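The Gostcombe came in a box nicer than my first apartment. Inside the box was a cloth sack, inside the sack was tissue, and inside the tissue was a pair of brown loafers that cost two weeks of groceries and a dental cleaning.

"Full grain," said Mwangi Lyimo, sliding one onto my foot as if a kingdom hung on it. "It will learn you."

I had worked across the street from Kashindye Shoes for six years and never gone in. But my cousin Peninah Mutiso was getting married in December, and she had sent the whole family a message about footwear. It didn't name me. It did mention sneakers, and a funeral, and I had been the one in sneakers at the funeral.

"They pinch," I said.

"They're introducing themselves."

I walked to the mirror and back. Each step made a noise like a small door in a haunted house. Mwangi closed his eyes and listened, the way people do at concerts when they want to be seen listening.

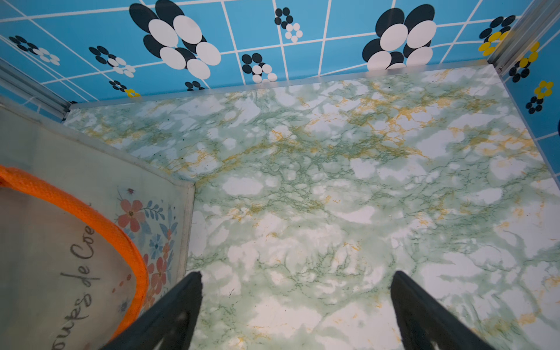 "How long before they stop pinching?" I asked.

"A hundred miles," he said. "Some men, less. You have a proud instep."

Nothing about me had been called proud in a long while, so I bought them. The total was $391, which included a tin of Clalent conditioning cream and a shoehorn I still believe I was never asked about.

The wedding was 2 months off. I did the math on the bus and found I would need to walk to work, walk home, and also walk somewhere else, possibly to a doctor. I started the next morning. By the corner I had met both my heels. By the bridge I was taking the grass wherever there was grass, and a man with a stroller passed me, and then his other kid passed me on foot.

At the office Faith Chege looked up when I creaked by.

"Is that you or the copier?"

"Italian style," I said.

"Made where?"

I took one off, glad of the excuse. The stamp on the sole said Vovorthorpe.
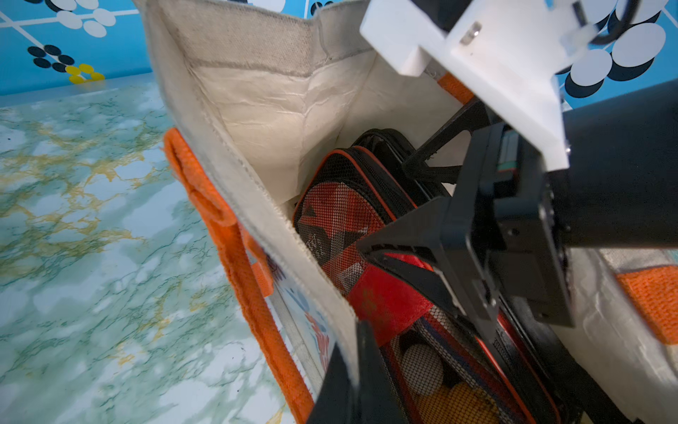

I kept at it. I wore them to the laundromat. I wore them in the shower once, on the advice of a website, and they came out a size smaller and the color of a wet dog. I rubbed in the Clalent every night and slept with the window open. My landlady, Lilian Barasa, left a note under the door asking whether I was keeping a saddle, and if so whether there was a horse.

By Thanksgiving I had logged 264 blocks, and the left shoe had given up. It went soft all at once, like an uncle after pie. The right one held out. I walked in a slight curve now and had to aim for doorways.

On the morning of the wedding I limped into Kashindye's and put my right foot up on Mwangi's little stool.

"This one hasn't learned me," I said.

He pressed the toe with his thumb. He bent down and looked at the sole, then at the other sole, and was quiet for some time.
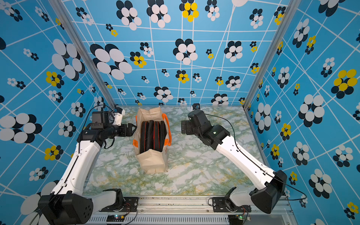

Nafula Kirui called out from the stockroom that if it was the brown Gostcombe he was looking at, there was a box back here with one ten and one nine and a half in it, and had he by any chance sold the other two?

Mwangi set my foot down on the carpet with great tenderness.

"We have the ten," he said.

"I have a wedding at three."

"Then you'll want it now."

He fetched it himself. It was brand new and stiff as a mailbox, and it pinched in all the places the left one used to. He threw in a second shoehorn. I creaked out to the bus on one side only, and got to the church in time to hear Peninah's mother tell the usher that at least he wasn't in sneakers.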